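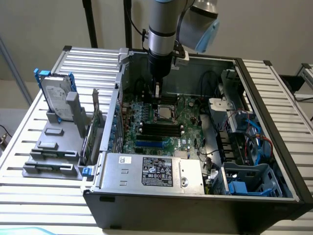

Cell 2 at Soliman, arm down over the memory slots.

The night Gelo stopped, I was eating soup out of a thermos lid and thinking about my kitchen floor, so I can't claim I was on top of things.

Gelo is what we called the arm in cell 2. Cell 1 was Damer, and Damer did laptops, and Damer was a pain from the day they bolted it down. Gelo did towers. You laid one on its side on the slats, you took the panel off, you went back behind the yellow line and pressed green, and Gelo came down and took out whatever was worth taking. Drives and cards went in the tray. Memory went in the bin. I'd been on nights at Soliman for two winters and I'd have trusted that arm to take a splinter out of my thumb.

So, soup. I look up and Gelo is in a Dell with its finger just over the memory and it isn't moving. It isn't faulted either. The status light is green. The screen says CYCLE RUNNING, very cheerful, and the clock under it is ticking along like we're all having a productive evening.

Now, they do pause. Sometimes the camera wants another look at a latch and you get a few seconds of nothing. I gave it 30. I gave it another 30. I put the lid back on my soup.

What you're supposed to do is hit the stop, turn the key, hang your tag and then open the gate. I know this. I signed a sheet that says I know this. What I did was open the gate, figuring the gate switch would drop the power by itself, like it always had, and I'd save myself the restart (a restart on Gelo took 15 minutes, and we were already behind).

The light stayed green.

I want to say I noticed right away, but I had one foot over the line and I was leaning in to look at the latches when it came to me that I hadn't heard the clunk. There's a clunk when the brakes go on. You stop hearing it after a month or so, same as your own refrigerator, and then one night it's missing and the hair on your arms stands up.

I backed out. I didn't turn around, I just walked backward with my hands up near my chest like I was leaving a room with a bear in it. And I'd gotten maybe three steps when Gelo finished its thought. It dropped to the board, closed on nothing, swung left over the tray at full speed – right through the air where my head had been – and opened up to let go of a stick of memory it didn't have. Then it went back and did it again. And again. The gate was wide open and the screen still said CYCLE RUNNING.

I hit the stop with the flat of my hand so hard I had a bruise till the end of November. Then came the clunk. Loveliest sound I ever heard!

The tech from Tornomberg drove up before it was light and found a jumper in the cabinet, a little loop of wire across the gate circuit. Somebody had put it there while chasing a bad switch and then gone home. It had been in there for 800 cycles, going by the log, and I'd opened that gate on plenty of them. As for the freeze, the camera had lost its connection and the program just sat and waited for it, with no limit on how long it would wait.

They fixed both. We got a new sheet to sign.

I still work nights. I hit the stop, I turn the key, I hang my tag, and then I stand there a second with my hand on the gate and listen. The new kid asked me what I was waiting for and I told him to hush.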